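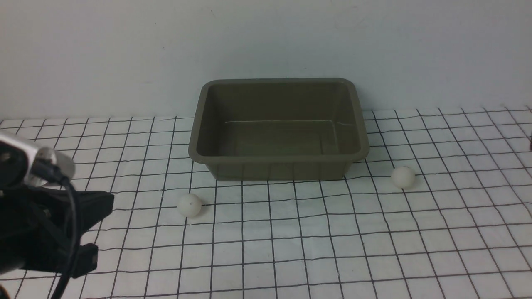

# How plastic things get their shape

Look around your kitchen or classroom and you will find a lot of plastic. There are tubs, rulers, bottle tops, chair seats and pen lids. Most of them began as a heap of tiny beads, each smaller than a grain of rice.

The beads are called pellets. A factory buys them by the sack or by the lorry load. Some are already coloured. Others are clear or milky, and the factory mixes in a few coloured pellets to get the shade it wants.

## Melting and squeezing

Many everyday things are made by **injection moulding**. "Injection" means pushing something in, and a mould is a hollow shape, like a jelly mould.

The pellets drop from a funnel into a long heated barrel. Inside the barrel is a giant screw. As the screw turns, it drags the pellets along and squashes them together. The rubbing and the heat melt them into something like very thick honey.

Then the screw pushes forward and the melted plastic shoots into the mould. The mould is made of steel and comes in two halves, held shut very tightly. If they were not, plastic would leak out round the join. When that happens, you get a thin, scratchy edge called flash.

Cold water runs through pipes inside the steel. The plastic hardens, the halves open, and small rods push the new object out. At the Bresari factory in Padinness, one bucket takes 36 seconds from start to finish. A small lid takes 8 seconds.

## Why tubs and buckets lean outwards

Have you ever made a sandcastle? A bucket with a wide top and a narrow bottom slides off easily. If the sides were perfectly straight, the sand would rub all the way up.

Plastic has the same trouble coming out of a mould. It shrinks a little as it cools and grips the part of the mould inside it. Sloping sides help it to come free. The slope is called the **draft**. It also means that empty tubs can be stacked inside one another, so more of them fit on a lorry.

Rims have a job too. A flat sheet of plastic bends easily, but a folded or curled edge is much stiffer. Try it with a sheet of paper – hold it flat by one end and it flops, then fold up the long edges and it stays out straight.

## Making bottles

A bottle has a narrow neck and a wide body, so a solid piece of steel could not be pulled out of the middle. Bottles are blown instead. A warm plastic tube goes into the mould and air is pumped in, and the tube swells like a balloon until it touches the sides.

## Using it again

Some plastics can be melted more than once. They are sorted, washed, chopped into flakes and made into new pellets. Mixed colours often come out grey, brown or dark green.

## Words to know

- **Pellet:** a small bead of plastic
- **Mould:** a hollow shape that is filled to make an object
- **Flash:** extra plastic that leaks out at the join
- **Draft:** the slope on the side of a moulded object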